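Minutes of the Workplace Technology Working Group

Held in the second-floor meeting room, March, 10:00 a.m.

**Chair:** Samuele Orlandini
**Apologies:** Facilities

**1. Previous minutes**

The minutes of the February meeting were approved with one correction: item 4 should refer to the Gorkis building and not to the Skokell annex.

**2. Sign-in hardware for older desktops**

The Chair reported that 41 desktops in the Gorkis building cannot be upgraded to the new login standard without an external security key reader. Two products were considered, the Mancuso desk reader and the Voramon keyboard with built-in reader. The group noted that the Voramon keyboard is supplied only in the US layout, and that nine staff members have asked for other layouts.

It was agreed to order 20 Mancuso readers for a first phase, with priority given to Payroll and Records. The remaining desktops will be reviewed when the replacement schedule is issued.

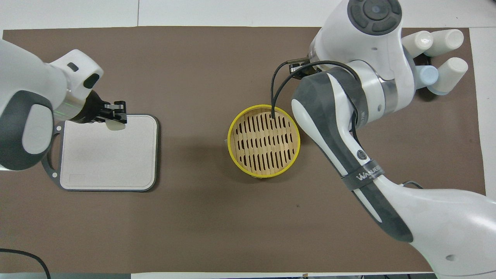
*Brown work mat on a white table, with a bamboo steamer basket at the center.*

**3. Password policy**

The group discussed whether passwords should stay in use as a fallback after a reader has been installed. The Help Desk representative asked that they be kept for one quarter, citing the number of reset calls received after the last change. Records asked that shared front-desk accounts be treated separately. The Chair's proposal to keep the fallback for one quarter, shared accounts excepted, was carried.

**4. License renewal**

The current agreement covers 200 seats. Finance requested a list of unused accounts before renewal. The Help Desk will supply it.

**5. Actions**

- S. Orlandini to place the reader order and confirm delivery to Gorkis.
- Help Desk to circulate the list of unused accounts.
- Records to draft wording for shared accounts, maximum one page.

**6. Any other business**

The loan laptop cabinet in Skokell needs a new lock. Referred to Facilities.

The meeting closed at 11:10 a.m.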